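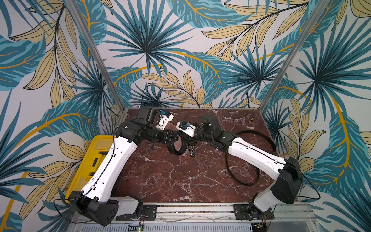
Morning, everyone, and thanks to Gondatthorpe for having me back. (Wait for the door. People will still be coming in with coffee.)

I'm Iona Kerr and I teach robots for a living, which I still think is the best job going. I've got twenty minutes on teaching by remote control: you move, the arms move, and the whole thing gets recorded so a model can learn from it later.

Start with the two ways of doing it. By hand, you take hold of the arm itself and push it through the job. Lovely for a single arm and a simple path, and you feel every bump. But your own hands end up all over the camera view, and with two arms you run out of hands very quickly! So for two-arm work we drive from a separate pair of controllers, and the operator sits back from the table.

Point at the wrists. Each gripper has its own small blue camera, and I'd fight anyone who tried to take them away. When the fingertips come this close together over the middle of the table, the wrist view is what the operator leans on.

Then the belts. Ask who has tried to get a robot to handle a belt – hands up, go on. A block stays the shape it was when you looked away. A belt can be wound in a tight ring or lying in a big loose oval, and every loop in between is a new problem. I love belts for exactly this. If your demonstrations only ever begin with a neat coil, your model will only know neat coils.

Numbers slide, keep it quick. Our set for Sedora is 696 demonstrations from 2 operators. We threw out 187, mostly for dithering: long pauses with the gripper hovering while the person made up their mind. The model copies the hovering beautifully. Ferkomport asked whether we should go to 3000, and my answer was to vary the starting positions first and count later.

Tell the Miah story here if there's time. (Miah is our replay tool, say so, half the room won't know.) We played back a morning's work and saw that every single grasp came from the right arm. The operator was right-handed and had let the left one just hang about. Now we swap the leading arm every ten goes.

Tips for anyone starting on Tuesday's workshop rig:
Go slower than feels natural, then keep that speed.
Fumbled it? Recover and carry on – a good recovery is worth keeping.
Check the cables on both arms before the first run.
Stop when your shoulders ache.

Questions. If someone asks about force feedback, send them to the demo table and let them have a go.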